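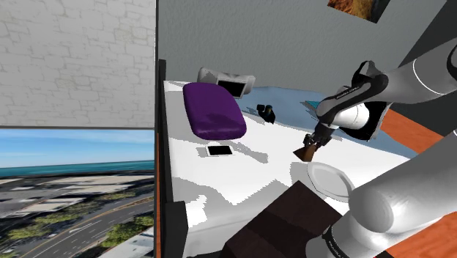 Section 4: Setting Up a Tabletop Pick Task

This section covers building and running your first pick task in Malline Bench, the simulator that ships with the Traladell arm kit. Complete Section 3 (Installing the Software) before you start. You do not need to have the arm itself connected.

4.1 Load a room

1. Start Malline Bench and choose File > New Task.
2. Select a room from the list. Rooms with a window take longer to load the first time.
3. Select a table and click Place. The arm is added next to the table.
4. Click Save. Task names can be up to 20 characters long. Spaces are allowed.

Note: If the list of rooms is empty, the Groriva room pack was not installed. Run the installer again and check the box marked Room Pack. The pack needs 382 MB of free disk space.

4.2 Add objects

1. Open the Objects panel and drag the item you want the arm to pick onto the table. Small items with flat sides work best for a first task.
2. Right-click the item and choose Set as Target.
3. Add other items as clutter. Plates, cushions, tablets and figurines are all in the Household folder.
4. Click Settle. The items drop onto the surface and come to rest.
5. Check that no item has fallen off the table. Drag any fallen item back and click Settle again.

Note: Items may hang over the edge of the table or overlap the arm in the camera view. This does not stop the task from running. If the target itself is hidden, move the camera with the right mouse button held down.

Caution: Do not place an item inside the base of the arm. The simulator will push the two apart with great force when the task starts, and the layout will be lost.

4.3 Run the pick

1. Click Home Arm and wait for the status light in the toolbar to turn green.
2. Set Approach to From Above.
3. Set Finger Opening wider than the target.
4. Set Lift Height. Start low and raise it later.
5. Click Run.

The arm moves over the target, lowers the gripper, closes the fingers and lifts. To stop at any point, press the space bar. Press it again to continue from the same position.

If the target slips, go to Gripper > Force and raise the value by one step. If the fingers hit the table, raise Grasp Height by one step. Change one setting at a time.

4.4 Save the results

1. Click Results after the run ends.
2. Choose Save Run to keep the arm path, or Save All to keep the path and the object positions.
3. To repeat the same layout, check Keep Positions before the next run. Leave it unchecked to have the clutter moved at random.

A task file holds up to 2000 runs. Start a new file when the counter turns red.

Caution: A path saved here will not allow for people or objects near a real arm. Read Section 13 in full before sending any path to the Traladell arm, and run it first at the lowest speed.

Malik Controls
Manual revision 7/5/18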